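Household Tips for Homes with an Older Dog or Cat

If you've shared your house with an animal for a good long while, you know how quietly the years sneak up. One winter the cat is sailing onto the windowsill, and the next she is standing under it looking up at you as though you moved it. Our old shepherd mix, Filtby, came to us as a pup and is now a stiff, dignified gentleman with a gray chin, and most of what follows comes from rearranging our lives around him. Your vet is the one to ask about pain, pills and anything sudden. These are only house tips, the kind you trade over the fence.

Floors

Slick floors are the big one. An older dog who hesitates at the kitchen doorway may simply not trust his feet on the vinyl. Lay down a path of rubber-backed runners from the bed to the water bowl to the back door, and make sure the pieces meet, or he'll stop at every gap like it's a creek. We bought ours as one long roll and cut it with a utility knife on the garage floor (score the back, then fold it, and it gives way nicely).

Wash the runners in cold water and hang them up to dry. The dryer will cook the rubber backing until it crumbles, and you'll be picking little crumbs out of the lint trap until January. Ask me how I know!

Keep the fur between the paw pads trimmed, too. A small pair of blunt-nosed scissors does it, or the groomer will.

Beds and bedding

Old joints like a firm bed. If the one you have has gone flat in the middle, you don't have to throw it out - unzip the cover, turn the foam over, and slip a folded bath mat under the hip end. That bought us most of another year.

Have two covers for every bed, so there is always one on while the other is in the wash. For accidents, blot first, rinse in cold water, then use an enzyme cleaner and give it the full time on the label. Skip the ammonia cleaners altogether, as the smell of them can bring an animal right back to the same spot. My neighbor Soledad Nguyen-Tran puts a crib mattress protector under the cover of her spaniel's bed, and I wish I'd thought of it years ago.

Bowls and feeding

Raising the bowls a little can be easier on a stiff neck, though it's worth asking at your next checkup whether it suits your particular dog. A sturdy step stool with a square of shelf liner on top works as well as anything from the store. For cats, go wide and shallow. Plenty of older cats would sooner eat off a saucer than push their whiskers into a deep dish.

Warm up refrigerated canned food before you serve it. Set the covered dish in a bowl of hot tap water for a few minutes, stir, and test it with your finger. Older noses aren't what they were, and a bit of warmth brings the smell up.

Water matters just as much. Put out more bowls than you think you need, one on each floor of the house, and wash them daily with dish soap. That slippery film on the inside doesn't come off with a rinse.

Medicines

Pick one place for the pills and keep everything there - the bottles, the pill splitter, the treats you hide them in. Ours is the high cupboard beside the stove, well away from our own prescriptions. I tape an index card inside the door and whoever gives the dose puts a check mark on it. Before the card, my husband Parviz and I were forever asking each other across the house, and the dog, bless him, was happy to have his cheese twice.

If you split tablets, do it over a plain surface where a dropped half will show up, and wipe the place down afterward. 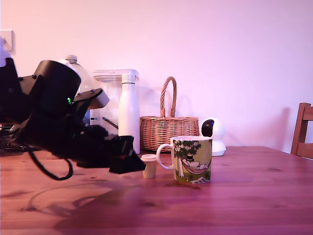
Litter boxes

A cat with sore hips may start missing the box simply because the side is too high to climb. Take a plastic storage bin, mark a low doorway in one end, cut it out with a utility knife, and sand the edge until you can run your finger along it without a snag. Leave the other three sides tall. Keep a box on every level of the house, and scoop it twice a day if you can manage it, paying attention to anything that looks different from usual.

Nights

Plug in a night-light near the bed and another by the stairs. Eyes go dim along with everything else, and Filtby's midnight wandering settled down a good deal once he had a light in the hall. A baby gate at the top of the steps is a kindness as well, and you can leave it closed until you're up and have the coffee going.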